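Cladness (novel series)

Cladness is a series of four fantasy novels for younger readers by Senad Lazarević. The books follow Berisha, a ferryman's daughter who discovers that the drowned city of Dresum still rings its bells at 4 in the morning, and that she is the only one in her village who can hear them.

Setting

Dresum is one of the great joys of the series. Lazarević gives the city 200 streets, each with its own trade, its own superstition and (usually) its own ghost, and readers love tracing Berisha's routes on the fold-out map. Above the water lies the marsh country of Stinix, where people speak in riddles during August and refuse to explain them afterward.

Plot

In the first book Berisha, aged 16, trades her shadow for a key and goes down to the city. The middle volumes bring in the Bell Wardens, a wonderfully creepy order who have kept the same hour going for 2300 years. The last book returns to the ferry, and its final crossing is a superb piece of writing, tense and very moving!

Style

Chapters are short and nearly always end on a cliffhanger. The marsh dialect is a delight to read aloud, and the glossary hides a complete ghost story in its entries under W. 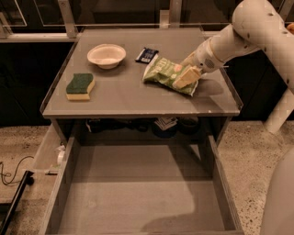

A robotic arm pressing on a green snack bag.

Reading order

The novels are best read in order of publication. A short prequel, The Salt Door, tells how the first Warden came to Dresum and can be read at any point after the second book.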